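Household Equipment and Maintenance
Handout for session 2: Hoses, cuffs and fittings
Prepared by Ashwin Iyer
Last revised December 16, 2021

Please read this handout before you come to the practical. It covers the corrugated hose, the kind you meet on vacuum cleaners, on drains and on some air ducts. In the last session we looked at filters, and many of you asked why a machine with a clean filter can still have poor suction. Very often the answer is in the hose or at one of its two ends.

1. Prepare the surface

Work on a plain table in a light colour. Grit, small screws and bits of torn rubber are easy to see on white and almost impossible to see on a patterned cloth. Wipe the table first. Then put down only the part you are going to work on, and keep the rest in the tray.

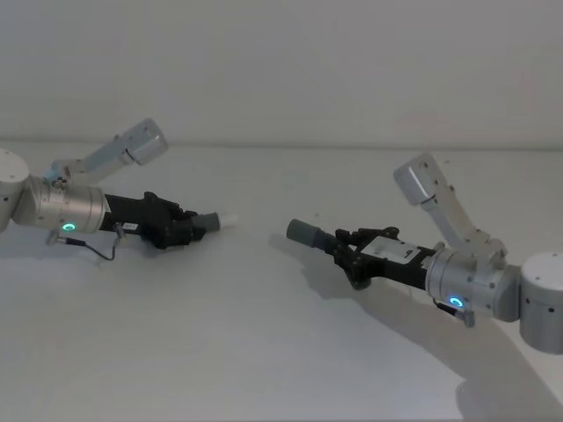
The tray should stand on the side of your weaker hand. I know that some textbooks say the opposite. My experience with the Shetty benches is that students knock the tray over when it is next to the hand that does the twisting.

2. Words we will use

Corrugated: having ridges and grooves all along the length. The ridges let the hose bend without closing.
Cuff: the smooth sleeve at the end of the hose. It may be of rubber or of harder plastic.
Fitting: the short piece that joins the hose to something else. In everyday speech people also call this a connector, and I will accept both words in your report.
Seat: the place inside where the fitting stops. When we say that a fitting is "seated", we mean it has gone in up to this place.

3. Looking at the hose

Lay the hose down and let it take its own shape. Do not pull it straight with force. A hose that was stored in a tight coil will keep a bend for some time, and this is normal. Turn it slowly and look in the grooves for splits, above all in the part next to the cuff, where the bending is strongest. Small splits open only when the hose is curved, so curve it gently in both directions.

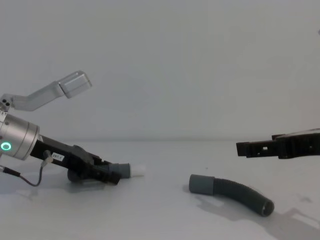
Fig. 2. Dark grey corrugated hose on the table, with a short grey fitting held to the left of it.

4. Joining the fitting

Hold the cuff in one hand and the fitting in the other, and bring them into one line before they touch. If they meet at an angle, the edge of a soft cuff folds inward, and you may not notice this from outside. Push with a small turn until you feel the seat. Do not use oil. A little water is allowed for the Hutance cuffs, which are rather stiff when new.

The Wudier fittings have a thread and the Skernalora ones do not. Please check which type you have before you start turning - we lost several cuffs in June to this mistake.

5. For your report

Write 400 words on one hose from your own home. Say where it is used, what condition the cuff is in, and how the fitting is held. A drawing by hand is welcome. Pages 1 and 2 of the report form are enough for most people, and you can leave the cost table blank if you did not replace anything.

Bring the hose with you if it is clean and can be removed safely. Gas hoses must stay where they are.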